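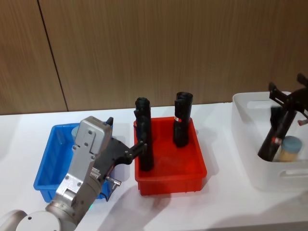
Three bins in a row on a white table.

The Mixed Box Deserves Better

By Floor Vermeulen

When I moved to Luangrath for my work, I packed my kitchen and my books with great attention, and I wrote on every box what was inside. On the last evening I became tired. Everything that was still on the floor went into two boxes, and on both of them I wrote "mixed." My neighbor Colton Dufour, who helped me carry them down the stairs, read the word and shook his head. He told me that a mixed box is a box you will never open.

I opened both of them in the first week. In them were the scissors, the charger, the stamps, a bag of screws from the bed, the good pen, and a letter I had to answer. The boxes with beautiful labels stayed closed until August.

I want to speak here in favor of the mixed box, and also of the mixed drawer, the mixed folder, and the page at the back of the notebook where everything goes. I believe we have become too strict about order in our homes. We buy small containers to put in larger containers. We read advice which says that every object must have its place, and when an object has no place we are supposed to feel that something is wrong with the object or with us.

I was raised in a house with this kind of order. My mother had a cabinet with small wooden drawers, and each drawer had a paper label in her handwriting. One of them said "string, short." I loved this cabinet, and I still think it was the most beautiful thing we owned. But I also remember how much of her Saturday mornings it took, and how she could become angry over a button in the wrong drawer. The cabinet served us well, and we served it too, more than we noticed.

A category costs something. You pay when you invent it and you pay again each time you must decide if a thing belongs there. Is tape a tool or an office supply? Are birthday candles kitchen or party? I have stood in my hallway with a roll of tape in my hand for longer than I would like to admit. The decision has no value for anyone. When I need the tape, I will look in two places, and it will be in one of them.

At work it is worse, in my experience. Our office uses a program called Stomix for keeping documents, and when it was introduced we were asked to design the folders ourselves. We had meetings about it. At the end there were six levels of folders, one inside the other, and a guide to explain them. Keegan Bergeron from the accounting side wrote the guide, and he wrote it very well, but I have noticed that he keeps his own current files on the desktop of his computer, in no folder at all. I do the same. So does everybody I have asked. The official folders are where a document goes when we do not expect to need it.

Photographs are my other example. I had 3024 of them on an old computer, and for years I planned to arrange them by person, by place, and by year. I began with persons. Then came a photograph with my sister and my uncle both in it, and I made a copy so that it could be in two folders, and after some evenings of this I had more photographs than before and no pleasure from them. Now they are in one heap, in the order the computer gives them. I scroll through them on winter evenings. I meet my uncle next to a picture of a broken bicycle I wanted to sell, and I remember that it was he who broke it. In a folder called "Uncle" I would not have found the bicycle.

I know what can be said against me. Thérèse Penner, who read this text before I sent it, has worked in a pharmacy all her life, and she wrote on the side of the page: "Please do not come and organize my shelves." She is right, of course. Medicine must be sorted, and so must keys, electrical fuses, and anything which a stranger has to find in a hurry. When several people share a place, they need an agreement, and the agreement has to be kept even by those who find it silly. I would not like to borrow a book from a library that works according to my principles.

She is also right that some people rest when they sort. For them, putting the spoons with the spoons is like knitting or pulling weeds, and I have no wish to take it away. My complaint is with the idea that the rest of us are failing. A person can be very clear in the mind and have a drawer with batteries, ribbon, and a spare shoelace in it.

What I do now is modest. I keep few categories and I make them wide. Paper goes in one place. Things for repairing other things go in another. What remains goes into a low basket by the door, and I do not ask it any questions. When the basket is full, I turn it out on the kitchen table, throw away what is dead, and put the rest back. This takes less time than a cup of coffee, and there is usually something in it I was glad to see again. Last time it was a tram ticket from Plollano with a telephone number on the back.

I have not called the number yet. The ticket is in the basket again, under the tape.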